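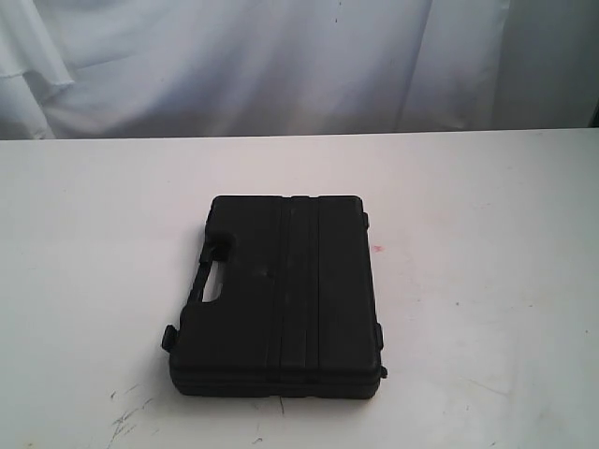

Home | Notebook | Batches | Ingredients | Suppliers | Search

Test kitchen notebook, April
Last updated: April, 4:50 pm

Corn tortillas, batch 4. Still chasing the cracking on the fold. Batch 3 tasted right but split on the comal side as soon as it cooled. Want something that folds after an hour in a cloth.

Flour today: Pakura white masa harina, new bag. Old bag was the Fesell one, coarser, needed more water than it says. Don't mix the two again, it muddles everything.

Dough
- 237 g masa harina
- warm water, started at 300 g, ended at 330
- salt, 4 g
- no lard this time

Added the first 300 all at once, stirred with a fork, looked dry at the bottom of the bowl. Last 30 in by the spoon. Kneaded till it quit sticking to my palm. Rested under a damp towel 30 min. Batch 3 only got 10 and I think thats most of the problem.

Press test: ball flattened between fingers, edges smooth. Batch 3 edges looked like a dry riverbed. Good sign.

Balls at 30 g each. Tried a couple at 50, too big for the press, squeezed out past the plastic and tore coming off. Stick with 30. If we want the bigger size for the Flaltden lunch have to roll by hand or borrow a larger press.

Plastic: cut-up freezer bag, fine. Parchment wrinkles and leaves lines.

Cooking. Cast iron, dry, medium high. First side 20 sec, just till it lets go. Flip, a full minute. Flip back and press lightly in the middle with a folded cloth. Puffed on most of them. First two off the pan didn't puff at all, pan wasn't hot enough, ate those.

Pan got too hot near the end, brown spots before the middle was done, those came out stiff. Turn down after the first dozen. Write that on the card.

Into the cloth right away, stacked, lid on. Checked at 30 min: soft, folds both ways, no cracks. Checked at an hour: a tiny split on one from the hot pan end, others ok. MUCH better than batch 3.

Reheat: cold ones from the fridge, straight on the pan, cracked. Same ones with wet fingers run over them first, fine. Microwave in a damp paper towel also fine but a bit rubbery after they sit.

Salsa to go with. Roasted tomatillo, same as last time, except used the Fung dried chiles, the little red ones. Hotter than expected. 4 was too many for one pound of tomatillos. Toasted them in the pan maybe too long, slightly bitter at the back. Next time 2, and pull them the second they smell. Lime helped some. Pinch of sugar helped more. Onion raw, rinsed, stirred in at the end.

Salsa thickened up in the fridge like jelly, loosened with a splash of water. Tastes better the next day anyway.

Filling: leftover chicken thigh, shredded, warmed with a little stock and cumin. Nothing to report. Too much cumin if anything.

To do
- batch 5: same dough, 50 min rest, see if longer does anythng
- try one with a spoon of lard for comparison, keep everything else the same
- Pakura yellow vs white, side by side
- freeze a stack from batch 4 with paper between, thaw overnight
- reorder masa before the Flaltden lunch, half a bag left
- new cloth for the stack, this one smells of dish soap and it got into the bottom tortilla

Whoever used the kitchen scale last, the battery is nearly gone, it drifts by a couple grams after it's been on a while. Re-zeroed before each ball today. Spare batteries should be in the drawer with the thermometers, didn't find any.

Comal scrubbed with salt, dried on the burner, wiped with oil. Leftover dough wrapped in the fridge, top shelf, use by tomorrow.

Contact the test kitchen | © Test Kitchen Notebook | Back to top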